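3.2 Looking after the hand-held gripper

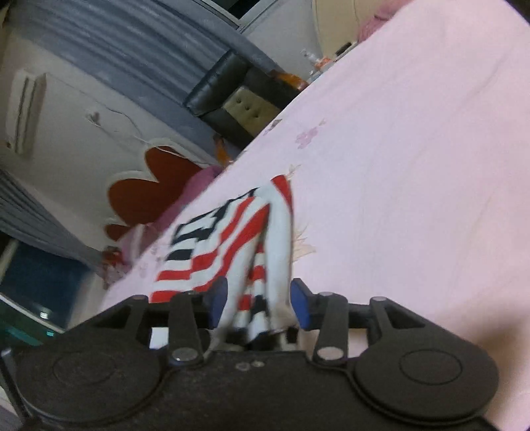
Figure 2. The hand-held gripper closing on a striped cloth garment over a bedsheet. The blue finger pads are the part we service most often.

We have come to love this tool, and most of what we learned about it we learned by keeping it running. The Palomino gripper is a simple machine: a wide flat body, four levers that swing together, and a pair of blue pads that do all of the touching (Figure 2). Everything that matters for folding and sorting cloth happens at those pads, so that is where our upkeep starts.

Each Palomino in the Nurkent set is given a fresh pair of pads after 500 closings. We began with a much longer interval and paid for it! Fabric is a surprisingly hard test. A worn pad will still pick up a box or a bottle perfectly well, but it lets a thin shirt creep out a little at a time, and the operator squeezes harder without noticing. Once we shortened the interval the slips dropped off sharply, and the operators told us their hands were less tired by the end of a session.

Between pad changes the tool gets a short check every 100 closings. The operator wipes both pads with a damp cloth, opens and closes the levers slowly, and watches whether the two sides arrive at the same moment. If one side lags, we look at the rivets at the base of the inner levers first. Lint is nearly always the cause. It winds itself around the pivots in tiny rings (towels are the worst for this), and a wooden toothpick gets it out faster than any of the fancier tools we tried. We do not oil the pivots. Oil holds lint, and on one early unit it found its way onto the bedding.

The two small screws near the upper center edge of the body are checked at the same time. They should be snug and no more. On the first Palomino units we tightened them as far as they would go, which made the levers stiff and gave us a whole week of clumsy grasps before we understood what we had done. A quarter turn back was enough to fix it.

After any of this work the opening width has to be set again. We use the Kurus routine: close the pads on nothing, hold for 2 seconds, open fully, hold again, and save both readings. Clandura, our logging program, compares them with the last saved pair and refuses to start a session if they have drifted too far. This felt fussy at first and we are now very fond of it. Of the 289 sessions in the Nurkent set, the few we had to throw out for bad width readings all came from before the check was added.

Striped and patterned garments turned out to be a great help during these tests. With a plain white sheet it is hard to judge a small slip by eye, but a stripe sliding past the edge of a pad is easy to spot, and we now keep several striped pieces in the test pile for every unit.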